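Ranger et nettoyer les briques de construction : mes petites habitudes

Chez nous, on a commencé avec une seule boîte, et on en est à presque 3000 pièces (sans compter celles qui vivent sous le canapé). Alors forcément, j'ai fini par me faire une méthode, à force de marcher dessus pieds nus !

Le tri, par forme et pas par couleur

J'ai longtemps trié par couleur parce que c'est joli sur l'étagère. Grosse erreur : retrouver une petite pièce rouge dans un bac de pièces rouges, c'est l'enfer. Maintenant je trie par forme, dans 9 bacs, et les enfants s'en sortent tout seuls. Les miens sont des Plasness à couvercle plat, ils s'empilent bien mais les clips cassent vite, je vous préviens. Une boîte à chaussures marche aussi.

Le lavage

Je fais ça en novembre, quand il pleut et que tout le monde s'ennuie. Eau tiède (jamais plus de 40 degrés, sinon ça se déforme), une goutte de liquide vaisselle, et hop, dans un filet à linge que je secoue dans la bassine. Pas plus de 300 pièces à la fois, sinon celles du milieu restent grasses. On rince, on étale sur une vieille serviette, et on laisse une nuit. Les pièces électriques et les autocollants, on les met de côté avant, évidemment. Moi j'ai oublié une fois, adieu le petit moteur.

Les grandes plaques de base

La poussière se coince entre les tenons et le chiffon ne sert à rien, il glisse dessus. Je prends un pinceau à pâtisserie bien sec, réservé à ça, et je passe dans un sens puis dans l'autre. Pour les traces collantes, une brosse à dents souple et de l'eau savonneuse. Je les range debout, comme des disques, entre deux serre-livres. À plat sous une pile de jeux, la mienne s'est voilée en un été.

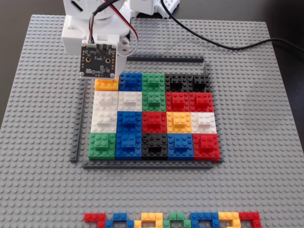
Les pièces coincées

Deux plaques fines collées l'une à l'autre ? Pas de couteau, et surtout pas les dents (je parle à mon fils). Un quart d'heure au réfrigérateur, puis on fait levier avec le bord d'une autre brique, en changeant de coin à chaque essai.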